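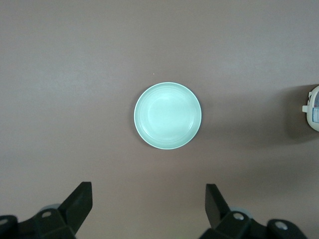

Katalin Gál keeps a list of things her software has mistaken for other things. A shadow was once a cloth. A crumb was once a screw. The entry that cost her the most time says only "plate, pale, bright light", and the fix for it took most of the spring.

Gál writes perception code at Wornden, a small firm that builds software for robot arms working at table height. Her part of the program, called Kakine, takes the picture from the wrist camera and decides where one object stops and the table begins. Another part, Brututine, takes that outline and works out how the fingers should approach. The two were written by different people and for a long time they did not agree very well.

The trouble with a shallow plate is that there is little of it to see from above. The rim is a thin ring. Under strong light it can wash out on one side, and the grooves inside the wall make rings of their own. An early version of Kakine would often choose one of those inner rings as the edge. Brututine then planned a grip for a plate smaller than the real one, and the fingers came down on the rim.

"It was doing what we asked," says Gál. "We asked for the strongest circle. The strongest circle wasn't always the outside one."

The present version looks for every circle that shares a centre and keeps them all until late in the process. It then checks what lies just beyond each one. If the colour outside matches the tabletop, and goes on matching for a little way, that circle is taken as the rim. If it doesn't, the program moves outwards and tries again. A thin line of shadow on one side counts in a circle's favour.

To test the change, the team used 514 stored pictures of dishes on plain surfaces. The old version chose the wrong ring in 117 of them. The new one got 32 wrong, most of them clear or very shiny dishes, and those are still on the list.

Máté Katona looks after the planning side. His complaint about the old arrangement was that Kakine gave him one answer and no idea how sure it was. Now each outline comes with a score, and Brututine uses it to decide how fast to move. With a good score the arm goes straight in. With a poor one it stops short, takes a second picture from a lower height and plans again. The extra look adds roughly 300 milliseconds, which Katona thinks is a fair price.

He has also changed what the planner does with things that are only half in view. It used to ignore them. These days anything touching the border of the picture is treated as solid and larger than it looks, so the arm keeps its distance until it has seen the rest. This makes for some odd, roundabout paths. Katona has left them in.

The next job is Thammasiri, a tool for replaying a failed grasp step by step, with the camera picture on one side and the planner's choices on the other. At present Gál and Katona do this by hand, with two log files and a good deal of scrolling. A first version ran in April. It crashed whenever the two clocks drifted apart, and Gál has been rewriting that part since.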